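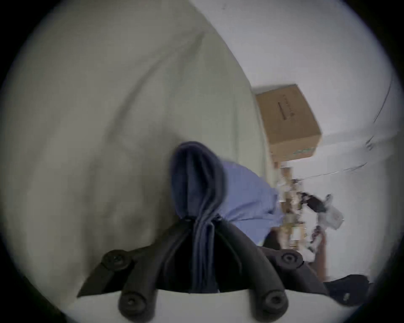
Pale fabric with long creases, against a white wall.

Keeping Thick Novels in Readable Condition
Household Notes, by Liam Yeoman

These notes cover ordinary fiction: mass-market paperbacks, trade paperbacks, and book club hardcovers. Signed copies and anything with real resale value should go to a conservator before you try any of this.

Breaking in a new paperback

A glued spine creases when the book is opened wide at one point before the rest of the glue has flexed. Stand the book on its spine on a flat surface. Lower the front cover, then the back cover. Take a few pages from the front and press them down lightly along the inner margin, then do the same from the back. Alternate until you reach the middle. An 800-page fantasy novel takes a few minutes. Do it at room temperature; a book that has been sitting in a cold car should warm up indoors first.

The omnibus edition of the Elus books runs to over 1000 pages and has a stiff spine. Work through that one twice, in smaller sections, and stop if you hear cracking.

Loose pages

Use white PVA glue, the kind sold for bookbinding. Rubber cement lets go after a year or two, and clear tape turns yellow and takes the print with it when it is removed.

1. Brush any dried glue off the inner edge of the loose page.
2. Run a thin line of PVA along that edge with a toothpick.
3. Seat the page fully into the gutter and check that the top edge lines up with its neighbors.
4. Put a strip of wax paper on each side.
5. Close the book, weight it, and leave it overnight.

If a whole section has come out, treat it as one piece. Check the page numbers before gluing. My copy of Tarnstead has chapter nine installed ahead of chapter eight, and it is staying that way.

Removing price stickers

Warm the sticker with a hair dryer on low and lift one corner with a fingernail. Pull slowly, keeping the sticker folded back flat against itself. Residue on a glossy cover comes off with a cotton swab barely dampened with rubbing alcohol. Test it on the back cover first. Do not use alcohol on matte covers or foil lettering. The Jakab reissues have foil titles and will lose them.

Musty smell

Airing works on mild cases. Stand the book up with its pages fanned in a dry room, out of direct sun. For stronger odors, put an open container of baking soda in the bottom of a lidded plastic bin, set the book on a rack above it, and close the lid. The powder should not touch the paper. Check after 5 days and repeat with fresh baking soda if needed.

A book with visible fuzzy growth should be bagged and kept away from the others. Most common paperbacks are cheaper to replace.

Shelving

Leave 2 inches between the back of the shelf and an outside wall. Books should stand upright and be snug enough not to lean, with room to grip one by the middle of its spine. Pulling from the top of the spine tears the head. Very thick hardcovers are better lying flat, since the weight of the pages drags them away from the case over time.

Keep a series together only if the sizes allow it. The Zatovgate books changed height after the third volume, and the short ones get squeezed out of shape between the tall ones. A piece of acid-free board cut to the taller size and placed on either side corrects this.

Dust the top edges with a soft, dry paintbrush, working from the spine outward and holding the book closed. I do the shelves in March and again when the furnace comes on.

Reading in the bath

Paper picks up moisture from steam even if it never touches water. Run the fan, and afterward press the book under a flat weight until the next day. Library copies stay out of the bathroom.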